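Bench Notes: marking out a shared steel worktop with tape
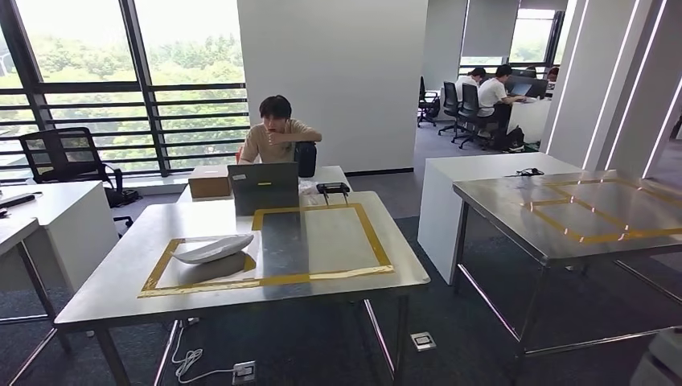 How wide should the border around a taped work area be? Leave at least one hand's width between the outside of the tape and the edge of the table, and more on any side where people walk past.

The question came in after the May issue, from the Clivlow office, where the benches stand in the same room as the desks. The notes that follow were put together by Benedetta Morelli, with corrections from Ming-te Ho, and apply to stainless steel tops. Painted and laminate tops take tape differently and will be covered separately.

Size. The Bonau layout uses a square of 560 mm, measured to the inner edge of the tape. Always measure to the inner edge. Two benches at Illent were laid out to the outer edge last winter and ended up smaller by two tape widths, and parts trays that should have fitted did not.

Tape. Yellow vinyl floor tape is the standard choice. It shows up well on polished metal, including under window light, where white and gray tapes tend to vanish into the reflections. Paper masking tape is acceptable for a layout that will be gone by the evening. Left longer, it splits on removal and the adhesive stays behind.

Surface preparation. Wipe the top with isopropyl alcohol and a lint-free cloth, following the grain of the steel. Let it dry fully. Do not use the Ragnarsson polish beforehand – it leaves a film and the corners lift within a day or two. If the top has already been polished, wash it with warm water and dish soap, dry it, then use the alcohol.

Laying out. Mark the four corners with a fine grease pencil and check both diagonals. For a 560 mm square each diagonal should read 792 mm. Lay the tape in four separate strips and butt the ends at the corners. Overlapped corners stand proud and catch on sleeves and cloths. Press down with a plastic scraper from the middle of each strip outward.

Glare. A polished top facing a window will reflect it for part of the day. Turning the table a quarter turn sometimes helps, and a blind helps more. A matte mat inside the square also works, but it changes the working height and can creep, so fix it at two corners at minimum.

Small curved parts. Anything with a rounded underside will rock on bare steel when the table is bumped. A thin non-slip pad cut to 54 mm square is enough for most pieces. Place the pad first, then the part, and keep both clear of the tape.

Cables. Where power comes from a floor outlet, run the cable down a table leg and secure it with two hook-and-loop ties, one near the top and one near the carpet. Coil any spare length under the table and out of the foot space of whoever sits behind it. Leave enough slack to move the table 400 mm in any direction without unplugging.

Replacement. Renew the tape when an edge has lifted or the inner line is no longer straight. The Clivlow benches get new tape twice a year. Adhesive residue comes off with citrus cleaner, followed by the alcohol wipe described earlier.

Corrections and measurements from other sites can be sent to Ming-te Ho before the next issue is laid out.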